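Correcting the Record on Pastoral Counselling

When a religious body changes its mind about something that has harmed people, it owes them a plain statement of what was done. The Harnby Fellowship has not yet given one. Its notice in February, which advised that its "wholeness counselling" stream would "no longer be offered in its present form", ran to 40 words. The stream had operated for 22 years.

The former participants who wrote to the Fellowship were not seeking a change of timetable. They asked for three matters to be put on the record: that the counselling was directed at gay, lesbian and bisexual members, that it was led by people with no clinical training, and that members who declined it were removed from teaching and music roles. None of these points appears in the notice. The reply sent to them expressed sorrow for "any hurt felt", a form of words that places the fault in the feelings of the person who was hurt.

It has been argued on the Fellowship's behalf, most fully by its former moderator, Savvas Kourkoulas, that the counsellors acted in good faith. I am prepared to accept this. I knew several of them, and they gave up their evenings to the work. Good faith is relevant to how we judge a person. It has little bearing on whether an institution should acknowledge what its program did, and it should not be offered as an answer to those who bear the cost.

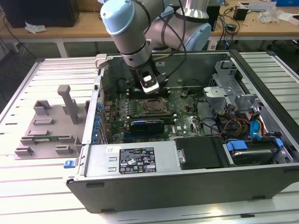

5 min read

The press has not helped. Local coverage treated the February notice as the end of the matter, and one headline announced that the program had been "scrapped". The words "in its present form" were left out of the report. A reader would have concluded that the practice had ceased, when the Fellowship's own newsletter was inviting members to register for a mentoring course with the same leaders and much of the same reading list. Maarja Šimkus, who spent two years in the earlier program, obtained both lists and compared them. Her letter on the subject was shortened for publication, and the comparison was removed.

I do not suggest that the omission was deliberate. Small newsrooms are stretched, and religious affairs are often given to whoever is free. The effect, however, was that people outside the Fellowship stopped asking questions at the point when questions were most needed.

A second objection deserves a fuller reply. Some members hold that civil society has no business in the pastoral life of a congregation, and that criticism of this kind is an attack on belief. Freedom of religion is a serious principle and I would defend it. It protects the right to hold and teach a doctrine. It does not settle what may be promised to a frightened 17-year-old in a closed room, or whether her parents may be told what she said there. Those are questions of care and confidence, and every other body that works with young people is expected to answer them.

Siiri Kivi and Vija Lepik, who convene the support group for former participants, have put forward a modest set of requests. They ask for a written acknowledgement, read aloud at a Sunday service and kept on the Fellowship's website. They ask that counselling notes be returned to the people they concern, or destroyed at their direction. They ask that the cost of independent therapy be met for those who want it. More than 1000 people have signed in support, many of them regular worshippers at Harnby and its sister congregations.

The Fellowship's council is to consider the requests at its next meeting. It has so far declined to say whether the meeting will be open to members, or whether any former participant will be heard. Both would be proper. A council that spoke with confidence about these people's lives for two decades can spend an evening listening to them, and the minutes should record what they say.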